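Utatow gripper comparison: second progress report
Prepared for the Stukby fund by Daithí Egan
Mon 1 November

We have had a very good quarter! When I last wrote, in July, we had one gripper running properly and a long list of excuses about the other. Both now run from the same controller, on the same set of kitchen tasks, and we can finally put their results side by side.

The two candidates are the plain parallel gripper we started with and the five-fingered hand. Justinas Kļaviņa rewrote the part of the controller that turns operator commands into finger positions, so swapping from one to the other now means changing a settings file and restarting. It used to take most of a morning. We have logged 2861 simulated attempts since the change, on 144 different table layouts, and the overnight runs at Cliltville have been far steadier than I dared hope.

What we are seeing so far: the parallel gripper is still quicker and more repeatable on boxes and anything with flat sides. The hand is clearly ahead on rounded vegetables, where it can wrap around the thing and hold on through the lift (this was the result I most wanted, and I may have cheered). Its weak spot is thin rims. Plates and bowls remain hard for it, and the thumb tends to arrive late. Justinas thinks this is a timing fault in the controller and has a fix half written.

The pepper and plate layout has become our favourite test, as it asks for a soft grasp close to a hard edge. 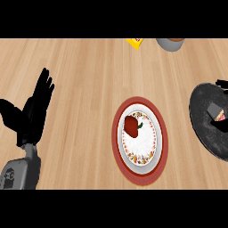 Figure 1. Simulated table with the hand raised and open, and the red pepper on the plate.

We also tried a second camera position, lower and closer to the table. It helped with depth but lost sight of objects behind the fingers, so the higher view stays for now.

Next we will finish the thumb timing fix, rerun the rim tasks with both grippers, and move about 50 of the layouts on to the real bench at Dambrauskienė. Spending is on plan. The one request is to carry the unspent travel money over to bench time, and I will send a separate note on that.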